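Updated 12 Jul 2021. Questions about the tables in the Laing room, mostly the same ones over and over so putting them in one place. If yours isn't here email Kane Maihi.

## Can I book just one table?

Yes. One table, two, whole room, whatever. Put the table number in the booking form. If you leave it blank you get whichever one is left, usually the one by the door, which is fine but drafty.

## How long can I keep it?

Up to five days in a row. Longer than that, ask first. August is already pretty full so ask early.

Leaving a setup out overnight is OK inside your booking. Put a card on it with your name and the end date. No card, and it may get moved to the shelf.

## What can I put on the tabletop?

Most things. Boxes, tools, trays, laptops, crates with flat bottoms. Limit is 300 pounds per table, spread out. Not 300 pounds on one corner.

Not OK straight on the surface:

- anything hot (use the Prasen mats, gray drawer)
- solvent, paint stripper, nail polish remover
- bare metal feet or castings that you plan on sliding
- candles. yes somebody asked

Heavy stuff, lift it on and lift it off. Dragging is what wrecks the finish. Two of the tops had to be redone this spring and it was all drag marks.

## Can I clamp things to the edge?

Yes, with pads. Clamp pads are in the second drawer down, and there's a bag of scrap cork if the pads are all out. Snug is enough. The edge strip dents easier than you would think, and once it's dented it catches sleeves.

No screws into the top. No drilling into the top. Drilling over the top is fine with a spoil board under it.

## My project needs a clear area. How much should I leave?

Keep your stuff a hand's width in from every edge so people can walk past without knocking it. Small parts go in a tray, not loose. Trays are free to use, please bring them back with nothing in them.

Before you start, wipe the top and look across it low from one side. Grit shows up that way, and it's grit that does the scratching.

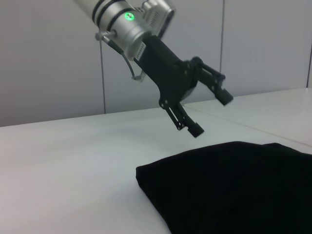
## What do I clean it with?

Bondach spray and a soft cloth. Both under the sink. Spray the cloth, not the table, otherwise it runs down into the seam. Wipe, flip the cloth, wipe again, done.

For stuck on bits:

1. Warm damp cloth over the spot, leave it five minutes.
2. Plastic scraper, held flat. Never the metal one.
3. Bondach again, then dry it.

Tape residue comes off with cooking oil on a rag. Then you need the Bondach to get the oil off. Slow but it works. Masking tape only please, the silver stuff leaves half of itself behind.

## I scratched it. What now?

Tell us. Light scratches we fix for free, takes ten minutes with 400 grit and a bit of finish. Don't sand it yourself, people always go across the grain of the last person's sanding and then the whole top has to be done over.

Deep gouges, we'll look at it together. Worst case so far was a $226 bill for a new edge and top coat, and that one was a dropped vise.

## Is the height adjustable?

On tables 3 and 4, yes. Pin in each leg, pull, move, push back til it clicks. Take everything off first and get a second person. All four legs on the same hole, check twice. The others are fixed.

If it rocks after you moved it, turn the little foot at the bottom of the short leg. Half a turn is normaly plenty. No folded cardboard under the legs, it just gets kicked out.

## Can I move a table?

Within the room, yes, lift at both ends. Out of the room, no. Put it back on the floor marks before you go.

## Where can I buy one of these?

Get this a lot. The tops came from Brasadell, the frames we had made locally. Brasadell did them as a batch and I don't think they sell singles, but call them, things change. A plain solid-core door on two sawhorses gets you most of the way for a lot less.

## Cords?

Down the back of the table and through a clip, never across the aisle. Clips are in the top drawer. Power strips stay on the floor, and please don't plug one strip into another one.

## What do I do at the end?

Short version:

- your stuff off, all of it, check underneath too
- wipe down
- trays and mats back in thier drawers
- clamps on the rack
- card off the table
- lights

If you run late and the next person's waiting, just do the wipe down and tell them what's left. Found items go in the bin under the window, kept till the end of the month.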